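Stock Handling, session 8: facing up the slow shelves

Nobody enrols to learn about bin bags. Moser's rule, which Luzius Schwaiger made us copy out in October, is that slow lines show a shop's manners. Points to keep:

Small packs stand, side by side, tops leaning back to the wall. Stood bolt upright they topple by 20 past nine.
Brand and litre size face the customer. A 25L shopper won't turn a pack over to find out.
Scent is printed small. Read it before you mix lemongrass with plain.
Long packs go in last - they roll about and sulk.

Bring the Haslinger sheet next time, filled in, in ink.

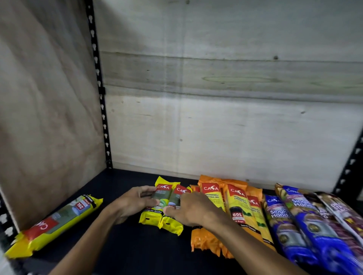
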